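Speaker notes, Hilville meetup, Dec 6, 2019
Talk: "Same arm, two grippers" 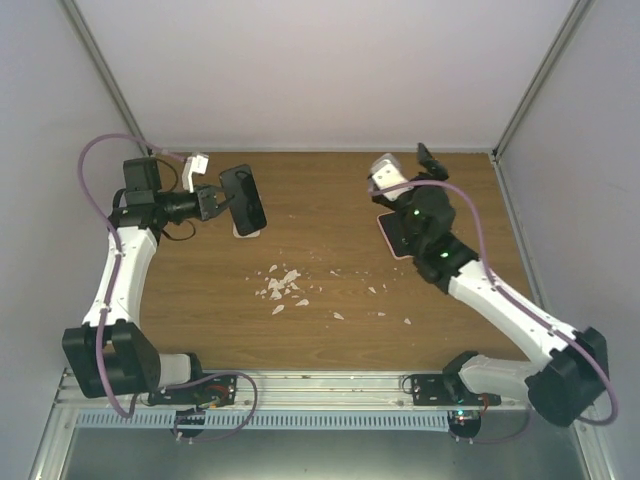 **Opening (keep it short)**

- Say hi, thank Halyna Hrynyshyn for swapping slots with me.
- I've been comparing grippers since March and I still get excited when I walk into the lab in the morning. Say that, it's true.
- Who in the room has picked up a phone with a robot? Wait for hands. Phones are a wonderful test object! Flat, slick, heavier than you expect, and you care if you drop one.

**What we wanted to know**

We had the Karpenko fingers that came with the arms, and we had the Skiltness fingers, which are softer at the tips. Everybody had an opinion about which was better and there wasn't a single number behind any of it. So Antonina and I wrote down one task and ran it with both: pick a phone up off the table, tilt it, hold it, lay it back down flat.

Explain the setup: two arms on one rail, facing inward, sharing one tabletop. Closed-in walls on the sides and back, so the light stays the same all day (this mattered way more than I thought it would, come back to it under cameras).

**Results, round one**

- 1000 picks in total, split evenly between the finger sets.
- Karpenko: very repeatable when the phone is where you think it is. Off by a few millimeters and it pushes the phone away.
- Skiltness: forgiving on approach, lovely to watch. But it sags in the tilt. The phone creeps, slowly, and you don't notice until the put-down is crooked.
- SLOW DOWN here. Show the creep plot, let people look at it. Last time I talked over it.

**The tabletop pick**

A phone lying flat gives you almost no edge to grab. Three tricks we tried:

1. Slide it to the table edge first. Works, takes forever.
2. Press one finger down on top and drag, then scoop.
3. Hold it down with one arm while the other goes in from the side. My favorite! Needs both arms to agree about where the table is, and ours disagreed by 2 mm until Antonina Hladun redid the calibration.

Somebody will ask about suction. Yes, fine, suction is great on glass. We wanted fingers that could do the next job too.

**Controller**

Moved from the old controller to Hellell over one long weekend. The big win is force readings during the close, so you can stop on contact and skip guessing a width. Closing got gentler right away. The annoying part is the startup order: left arm first, then right, or the right one sits there and sulks. If anybody from Hellell is in the room, please come find me, I have a list and I'm friendly.

**Cameras**

- Fixed camera for finding the phone. A dark screen acts like a mirror, and our detector kept locking onto reflections.
- Fix was boring: find the outline, ignore the middle.
- Cable slack: leave more than you think at the wrist. We rerouted ours 6 times.

**If there's time**

Story about the 8-hour overnight run and the gripper that let go at hour seven. Skip if Halyna is waving at me.

**Questions I expect**

- Cost? Skiltness tips wear faster, so count spares.
- Will we share the task sheet? Yes, ask Antonina, she keeps the current copy.
- Next up: the same comparison with the phone in a case.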